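Behavior cloning result got worse after I added more demos, what am I missing?

Posted by Kiros Negash in Robot Learning Help
Tags: imitation learning, demonstrations, evaluation, grasping

I'm trying to reproduce the small-data result from the Workneh paper for my master's thesis. Their claim is that a policy trained on a few dozen good demonstrations beats one trained on a much larger mixed set, on a single pick task with one arm and a two-finger gripper. I did not believe it, so I set up both.

Set A is 44 demos, all by me, all in one sitting. Set B is 1131 demos collected over the fall by three people with the Rellach teleop package. Same network, same learning rate, same number of gradient steps. I picked the checkpoint with the lowest validation loss in each case.

Set B has the lower validation loss by a lot. On the arm it is clearly worse. It goes toward the object, slows down a few inches short, drifts a little to one side and then sits there. Sometimes it closes the gripper on air. Set A misses too, but it always commits to something.

What I already checked:
Camera calibration is the same for both sets.
Actions are normalized with the stats from each set separately.
The gripper command is not inverted (I had that bug in October and fixed it).

Is this a real reproduction of the result or did I break something? My advisor wants an answer by Saturday and I would like to have a better one than "it depends."

3 replies, sorted by votes

Kalkidan Moges

Could be a real effect but you can't tell from what you have. Three things are mixed together in your comparison.

First, number of steps. If both runs get the same number of gradient steps, Set A has been through its data many more times than Set B. Your big-set policy may just be undertrained. Run it longer and evaluate several checkpoints on the arm, including ones well after the validation loss bottoms out. Validation loss on held-out demos is a weak guide to success on the robot. It measures how well you copy the operator on states the operator visited, and your policy is stuck in a state no operator stayed in.

Second, the people. Three operators means three habits. If one comes in from the left, another comes in from above and the third stops to look before closing, a policy with a plain mean squared error loss will average them. Slow down, drift, sit there is what averaging looks like. Train on each operator alone, with 44 demos picked at random from each, and compare those with your Set A. If all of them do fine and the mix does not, you have your answer. You can also swap in an output that handles more than one mode, such as a mixture or a diffusion head, and see if the gap closes.

Third, the pauses. Teleop data is full of frames where nothing moves while the operator lines things up. In a big set collected by people who were getting tired there can be a lot of them, and the policy learns that a few inches from the object the right action is no action. Plot the action magnitude against distance to the object. If there is a dip right where your arm stops, trim those frames and retrain before you touch anything else. That costs you an afternoon.

I would do the third one first, then the second.

Also, how many evaluation trials are you running? You don't say. If it's ten per policy, the difference may be noise.

Wondimu Tsegaye

Just use Jeltia, it does all the filtering for you. More data is always better if the quality is good. We never had this problem.

Ulises Núñez

Kalkidan's list is right and I'd follow it in that order. I want to add something on the evaluation side, where I lost two months on nearly the same question.

My comparison was between a small set and a large set on a Stoltent arm, and for weeks the small set won. The cause was the start pose. My small set had been recorded with the arm starting from nearly one place, and I ran all my tests from that place too. The large set had starts all over the table. So the small policy was being tested on exactly the states it had seen most, and the large one was being asked to do a little of everything. When I drew up a grid of start poses and ran every policy from every cell, the order flipped on the far cells and stayed the same on the near ones.

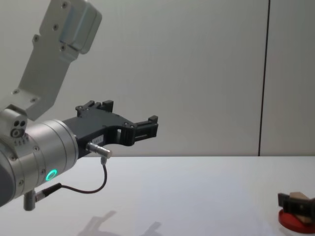
Start distance matters more than people expect when they compare datasets, and papers often leave it out. Most of the error in a cloned policy builds up on the way in, so the longer the approach, the more chances it has to leave the part of the space the demos covered. I now count a start like this one as a far cell: gripper pointing sideways, fingers open, and a wide stretch of bare white table before you get to the wood block in its holder on the red base. A near cell has the block almost between the fingers, and any policy that can close a gripper will look good there. Report the two separately. If you pool them you get one number that mostly tells the reader how you chose your starts.

For your case, Kiros, I'd do this:

Write the list of start poses before you train anything, and don't change it.
Run the policies in shuffled order, and have someone else load the checkpoint so you don't know which one is running. I was gentler with resets on the policy I liked and didn't notice until I watched the recordings.
Log how it fails as well as whether it fails. "Stopped short" and "closed early" point at different problems. Stopped short goes with the pauses Kalkidan mentioned. Closed early was, for me, a lag between the camera and the gripper signal in the older half of the data.

On whether it counts as a reproduction - if the small set still wins on the far cells after you trim the pauses and train the big one long enough, I'd say yes. If it only wins on the near ones, write that up as it is. It's a perfectly good thesis chapter.

Comments on this reply

Kiros Negash: Plotted action magnitude like Kalkidan said and there is a big dip, nearly all of it from one operator. Retraining on the trimmed set now. And yes, all my tests started from the same pose I recorded Set A from. Making the grid tonight.

Mahlet Chala: Check that your trimming doesn't also cut the frames where the gripper is closing. The arm is still during those and a simple speed threshold throws them out.

Kiros Negash: It did cut them. Thanks, restarting the run.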